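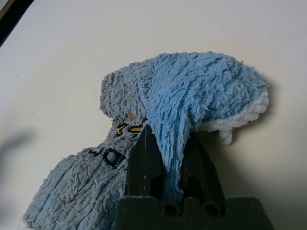
Figure 1. Light blue long-pile cloth hanging in folds, with the white underside turned out at the right.

3. Cloths and surfaces

3.1 Types of cloth

We sorted the cloths collected from the 15 households into flat weaves, waffle weaves, short pile and long pile. Flat weaves were the most common and included old dish towels, cut-up bed sheets and cotton napkins no longer used at meals. Waffle weaves came almost entirely from the kitchen. Short-pile cloths were mostly the thin kind sold in packs. The long-pile group was the smallest and the most mixed, and it is the one we discuss at length, as it was also the group that people disagreed about.

Long-pile cloths have a surface of loops or strands that stands well clear of the backing. When such a cloth is hung over a narrow support, the folds are thick and rounded and do not lie against each other. The cloth in Figure 1 is of this kind. Its blue side is shaggy, with lines of stitching running through the pile, and the white side is just as fuzzy. A cloth of this build has no flat face to work with, and a person who wants a straight wiping edge has to make one by folding.

Folding was where the groups differed most. A flat weave can be folded in half and then in half again, giving a pad with clean faces that are turned out one after the other as each gets dirty. Gervásio Barbosa, who kept the home visit notes, recorded this habit in most kitchens, including several where the person did not know they were doing it until asked. Long-pile cloths were hardly ever folded this way. They were bunched in the hand and used as a lump. People who liked them said they were soft and took up a lot of water. People who disliked them said they could not tell which part was clean.

Two-colored cloths give some help here. In a household in Nogueira the colored side was kept for the table and the white side for drying up afterward, and all three adults in the home gave the same rule when asked separately. In other homes the colors meant nothing and the cloth was used whichever way it came to hand. We had expected the white side to be avoided for anything likely to stain, and asked about this directly, but the answers were too varied to report as a pattern.

Lettering and labels came up less often than we had planned for. Embroidered lettering stiffens the pile a little where it sits, and two participants said they turned it away from the surface being wiped. Sewn-in labels were usually cut off within the first few washes. Where they were left on, the reason given was that the cloth had a loop or a corner on the same seam and people did not want to open it up.

3.2 Washing and storage

Cloths were washed at each home in the usual way for that home. We asked only that the load be written down. Over the whole period the households logged 200 loads that included at least one cloth from the study. Long-pile cloths went in with bath towels more often than with kitchen linen, and this was so even in homes where the cloth lived in the kitchen. Marcelino Caldeira has suggested that people group laundry by feel as much as by use, and the load sheets fit with that, although we did not set out to test it.

Fabric softener was used in nearly 20 of the loads. We kept these in the data. Several participants knew that softener is often said to make cloths take up less water, and some of them used it anyway because they liked the smell.

Storage was simple. Flat weaves were stacked in drawers. Long-pile cloths were hung on a hook, laid over the faucet, or left in a heap beside the sink. A drawer is a poor fit for them, as a few of these cloths fill it. In one home in Purkby they were kept in a bucket under the stairs along with the polish and the spare bulbs, and the walk to the bucket was long enough that the household had mostly stopped using them for the table.

3.3 Marks on tables

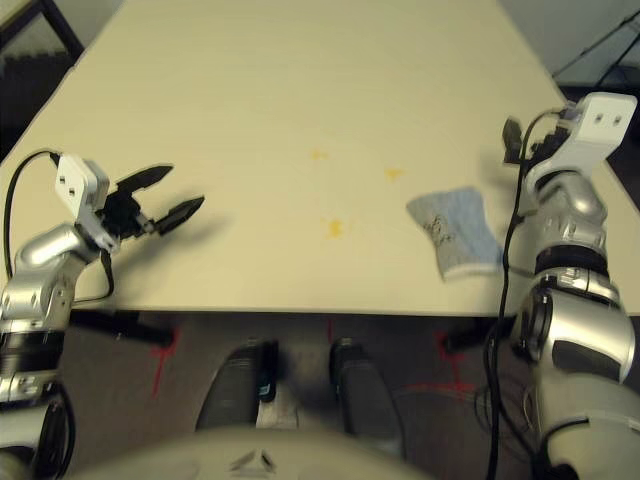

How a table gets wiped depends a good deal on the size and spacing of the marks. Participants treated a spill as one job, whatever its size, and worked from its outer edge inward. Separate marks were handled in two ways. Some people went to each one in turn with a corner of the cloth, pressing hard, and left the rest of the table alone. Others wiped the whole top in long passes and then bent down to look for what was left. The second way was more common on dark and patterned tables, where marks are hard to find. On a pale top such as the one in Figure 2, with three small yellow stains standing apart from each other near the center, there is little searching to do, and our participants tended toward the first way when they met a layout like it at home. Those holding a long-pile cloth were the exception. With no corner to press with, they covered a patch much wider than the mark.

Yellow marks were brought up in the interviews without our asking. Mustard, curry and egg yolk were the foods named, and of these curry was the one that people changed their cloth for. Valquíria Medeiros noted that the change was to an older cloth, usually a flat weave already stained, and that it was often kept folded at the back of the drawer for this use. We call these second-rank cloths in the rest of the paper. They made up a large share of what was in the drawers and a small share of what people listed when we first asked what they owned.

Other textiles also served as cloths. Odd socks, T-shirt pieces and a pillowcase were all reported, with socks the most frequent. A sock has the advantage that it can be worn over the hand, and its ribbed cuff holds it in place at the wrist. Participants used them for dusting and for window blinds more than for food. Only one person reported using a sock at the table, and she said it had been the nearest thing.

3.4 Limits of the material

The households were recruited through a single housing office and most had lived at the same address for years. Newer households may own fewer second-rank cloths, as these build up with time. Pile height was judged by eye and by touch, and Aparecida Falcão and Till Ostermann sorted the cloths separately before comparing their results. They differed on a handful of short-pile pieces that had matted in the wash. These were placed with the short-pile group, and leaving them out does not change the order of the groups given in Section 4.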